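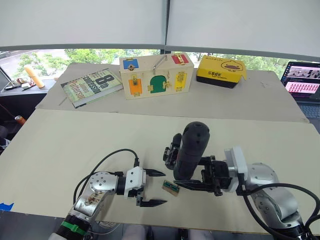

4.2 Front and back on a small table

When people tell someone else where a thing is on a table, they very seldom begin with left and right. They begin by dividing the table up, usually into a part that is near and a part that is far, and only after that do they get down to the business of saying what is next to what. We had expected some of this from the pilot work in Storngate, but we were still surprised by how little it took to bring the habit on. A cloth laid halfway would do it, or a tray, or simply a change in height. In Figure 4a there is a seam across the table, with a second surface behind it that sits a little higher, and the paperwork of everyday description can start right there: the book is "at the back," the small flat piece with the green on it is "at the front," and most listeners would need very little more to find either one. Of the 266 spoken descriptions in the Groteo collection, 201 drew a line of this kind before naming a second object.

Books deserve a word of their own, as they behave a little differently from the rest. A book that has a cover people can read is nearly always called by what is printed on it, and our speakers were fond of doing so even when there was only one book on the table and "the book" would have served perfectly well. "8th Confession" is a pleasantly easy name to say aloud. Once a speaker had used a title, the book tended to become the place from which everything else was measured, and its tilt was mentioned more often than the tilt of any other item, perhaps on account of those long straight edges, which make a slant so easy to notice.

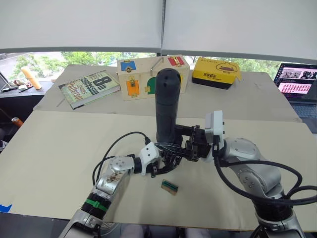 Ilinca Căpraru, lead author, Ustoser Group for Everyday Language

Tall things cause a different sort of trouble. The black cylinder in Figure 4b overlaps the front of the wooden lock box and partly hides its green panel, while the blue, red and orange panels are left for the speaker to use. We found that people described a box like this by its colors first and its latches second, and that a covered panel was simply left out, even by those who had handled the same box earlier in the session. Listeners then went looking for a box with three colors on it and were puzzled, in a good-natured way, to meet a fourth. The yellow box to the right gave no such difficulty; a bold color and a plain shape seem to be all anyone wants.

All 45 speakers returned in September to repeat the task with their own kitchen tables, and the near and far division held up there as well, though with a good many more crumbs, cups and unopened letters to be talked around. Those recordings are taken up in Section 4.3.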